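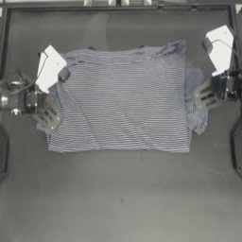
Which way should a striped shirt be folded so it stacks well? Into a flat rectangle, wider than it is tall, with the sleeves tucked under and the hem toward the front.

Clothing Swap Planning Group, Pridbridge
Minutes, December meeting, 7 p.m.

Present: Paraskevi Tsakiris (chair), Melina Lazaridis, Eftychia Kouris, Grigoris Kouris
Apologies: Theano Sfakianakis

1. Donations. Melina reported 43 tops in so far, a wonderful start! Our goal is 100 by opening night. Grigoris will pick up the bags from Fragkou Street.

2. Folding. The wide fold was agreed for all shirts. Eftychia loves how it shows off a pattern, stripes especially.

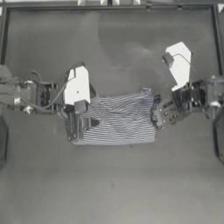

She also asked that sleeves be smoothed before they go under, and that piles stop at seven shirts. Agreed by all.

3. Tables. We have four, and Paraskevi would dearly like one just for stripes (great idea, everyone said so). Melina to make the signs.

4. Leftovers. Theano to ask the Grernmont shelter what sizes they need.

Meeting closed at 8:15 p.m.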